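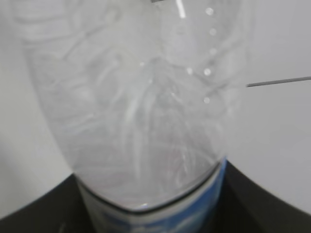
Why does water that has stood open in a bottle overnight taste flat in the morning?

Mostly because it has warmed to the temperature of the room and taken in a little carbon dioxide from the air, which softens the taste. It's still perfectly pleasant once it has been chilled for an hour.

I learned this from Arsen Dmytriv, who runs the tea counter at Hallness and has spent more of his life thinking about water than most of us spend thinking about dinner. I had gone to see him in April to talk about leaves, and we hardly touched on them. He wanted to talk about bottles: the thin ones that crackle when you pick them up, the stout ones with proper shoulders, the ones that glug so badly that half of it ends up on your sleeve (mine, that afternoon, twice).

The glug, he explained, is air trying to get in while the water is trying to get out. Tilt the bottle gently, leave a gap at the neck for the air to slip past, and the stream settles down and goes where you want it. Tip it straight over and it gulps and spits. He had me practise over a plain cup until I stopped rushing, and I'm afraid it took quite a while.

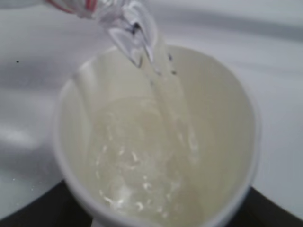 A clear stream from the bottle, and a little froth in the cup.

His other rule is to stop well short of the rim, particularly if the cup has to travel as far as a table. Ashok Kashyap, who shares the counter with him, fills his to the very top and walks slowly, and the two of them have been arguing over it for years. I drank one of each, and went home with a wet cuff and a bag of green tea I had quite forgotten asking for.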